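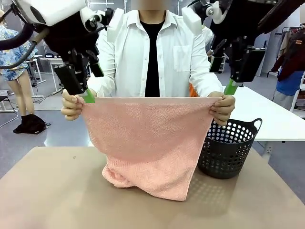

Sernlow Laboratory for Assistive Manipulation, Garment and Linen Handling Group

Figure 3. Corner presentation during a towel trial. The operator holds the towel by its two top corners beneath the two grippers; the laundry basket stands on the table beside it.

5. Failure Analysis

5.1 The early-close fault

The most serious fault in the study came up during the handover step. In this step a person holds a towel by its top corners, as in Figure 3, and the two arms come down from above to take it. Each gripper is supposed to stop short of the hand, wait until the fabric has been found between its fingertips, and then close. In 2 of the 370 handovers, one gripper closed before the wait had ended. In the first case it closed on air. In the second it closed on the edge of the operator's shirt cuff and held on for the length of the normal grasp before the operator pressed the stop pedal. There was no injury. We stopped all handover trials the same afternoon and did not start them again until the changes in Section 5.3 were in place.

Both events involved the left arm. At first we took this as a sign of a hardware problem on that side. We swapped the fingertips between the two arms, replaced the gripper cable and ran the left gripper through 50 open-and-close cycles with no load. None of this brought the fault back.

5.2 Cause

The logs showed that the close command had been sent by the planner, so the gripper had done what it was told. The planner, Stistilar, decides that a corner is ready when two conditions hold: the corner estimate from the fixed camera has stopped moving, and the distance between that estimate and the gripper is below a set limit. The second condition worked as designed. The first did not.

When the camera loses sight of a corner, the tracker keeps reporting the last position it had. A reported position that does not change looks the same to the planner as a corner being held still. A person's fingers cover part of the towel at exactly the place where the robot needs to see it, and a gripper moving in from above can cover the rest. In both failures the tracker had lost the corner during the final approach and had gone on repeating an old value. The operator, meanwhile, had shifted the hand to get a better hold on the fabric.

We then went back through the full set of logs. In a further 25 handovers the corner had been lost for part of the approach but was found again before the distance limit was reached. These were scored as successes in our first count and would have stayed there if we had looked only at outcomes. We now think they should be read as near misses. Most of them were with terry-cloth towels. The thick looped fabric bunches where it meets the table, and a tug on the lower part moves the corners by a small amount that the operator tends to correct without noticing.

The force check should have caught the second event. It compares motor current with a threshold, and the threshold had been raised in March, when thick towels were setting off false stops. At the new value, a pinched shirt cuff and a folded towel edge could not be told apart.

5.3 Changes

Three changes were made. The tracker now attaches an age to every corner position, and the planner refuses to close on a position older than the last camera update. If the corner is lost, the arm holds where it is, and if it is not found again the arm backs straight up along the path it came down. The force threshold was returned to its earlier value, and we accept the false stops that come with it. The third change was to the procedure. The operator now gives a spoken "ready" before either gripper may close, and a second person stands at the stop pedal, so that the operator no longer has to find it by foot while both hands are on the towel.

The Ternar arm controller already had a speed limit for shared work, and the arms stayed within it during both events. We mention this because the limit was the main safety argument in our original protocol. It covers being struck by the arm. It does nothing for a hand or sleeve between two fingertips that are closing.

5.4 What remains open

The age check depends on the tracker knowing that it has lost the corner. It can also drift onto something nearby that looks like a corner, such as a fold or the edge of a sleeve, and report a fresh position with high confidence. We did not see this in the handover logs, but we did see it in the Robichaud folding trials, where no person was within reach of the arms. A sensor in the fingertip that detects skin or cloth before contact would be a better answer, and we have not yet tested one. Until then, handovers in our lab are limited to trained staff, and sleeves are rolled above the elbow.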